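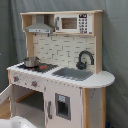 Play kitchen in white and pale wood, with range hood and microwave.

About Clurnum

Clurnum makes and repairs wooden play furniture for homes, preschools and waiting rooms. We started with a single bench in a rented unit and now work out of a larger shop with its own finishing room and a small showroom at the front. Play kitchens are most of what we do. We also build shop counters, workbenches and doll beds, mostly to order.

Last year we delivered almost 300 pieces. Many went to preschools that had bought from us before and wanted a second kitchen for another classroom.

How our kitchens are laid out

We keep the layout close to a real kitchen, so that children can copy what they see at home. The range hood hangs at the upper left, under the top board, and the microwave sits beside it. The counter is at a child's height, with a sink on the right and a black gooseneck faucet that curves over the basin. A printed white panel closes the back between the uprights.

The posts are left in pale natural wood and the panels are white. Customers ask about brighter colors now and then, and we can paint panels on request – allow an extra 28 days for this. The posts stay as they are.

Small hooks under the hood are for spoons and ladles. We sell a set of these under the name Flulilent, but most utensils made for play kitchens will hang there.
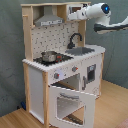
Repairs and spare parts

A play kitchen in a classroom gets hard use. Doors are pulled, faucets are twisted and somebody will always try to sit on the counter. We stock 46 spare parts, including handles, hooks, faucets, basins and replacement back panels, and we sell them singly. If you bought your kitchen secondhand, send us the measurements and we will tell you which parts fit.

Larger repairs are done in the shop. Schools within 29 miles can have a piece picked up and brought back – please have it emptied and wiped down before the driver comes.

Who we work with

Our fittings come from Mühlbauer, and Wukix handles delivery outside our own area. Orders sent through Wukix arrive flat, with screws, a hex key and printed instructions. Two adults should plan on an afternoon for a full kitchen.

Visiting the showroom

The showroom is open by appointment. Children are welcome and may play with anything on the floor. Parking is behind the building, next to the loading door. Orders for the new school term in January should reach us before the end of fall.

Page last updated 21 September 2008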